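Gallery: A theatre team gets used to the robot

Tuesday, June 10, 2025
Words by Wilma Chisholm

The surgical training unit at Roson took delivery of its robotic suturing system in April, supplied by Vamix. The instruments cost more than anything else in the building and the staff were given 2 months to work out how the day should run with them in it.

Rory Rennie has been a scrub nurse for most of his working life. He used to stand at the surgeon's elbow and pass things. Now the surgeon sits at a console on the far side of the room, and Rory is the one next to the arms. He changes the instruments, trims what he is asked to trim, and says out loud what he is doing, as the person at the console can't see him.

"I talk a lot more than I did," he says. "You can't just hold your hand out and wait."
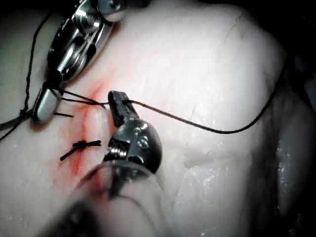
Photo: Finn Ostermann / Roson

A knot tied across the incision, with two instruments at work and the long end of the thread running off to the right. Stitching is the part of the course that trainees repeat most. Each of them is asked to log 300 knots before moving on, and the system keeps the count, a job that used to fall to a supervisor with a clipboard.

Steinar Sveinbjörnsson, who runs the course, was against the automatic log at first. He thought people would tie for the number. He still watches every trainee's first session in person and marks it on paper.

The rota has changed as well. Two assistants per table has become one, and the other post has moved to instrument care. Lachlan Chisholm took it. Cleaning and checking the jaws and joints is slow work and he was given a week's training by Jorier to do it. The pay is the same. He misses being in the room, and has asked to go back to the table one day a week. That is still being discussed.

Breaks are now fixed at the change of instruments. Trainees at the console said their necks were better and their eyes were worse, so the lights in that corner have been turned down.
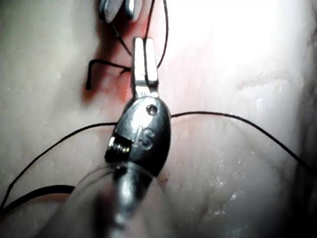

Closed jaws beside the stitching, with the number 15 on the instrument's wrist.

Trainees starting in the next group will spend their first day at the table with Rory before they are allowed near the console.

Contact the newsroom | © Roson | Back to top

Recent items
Tosh wing reopens after repairs
New lockers for night staff
Parking permits: what changes this summer
Canteen hours extended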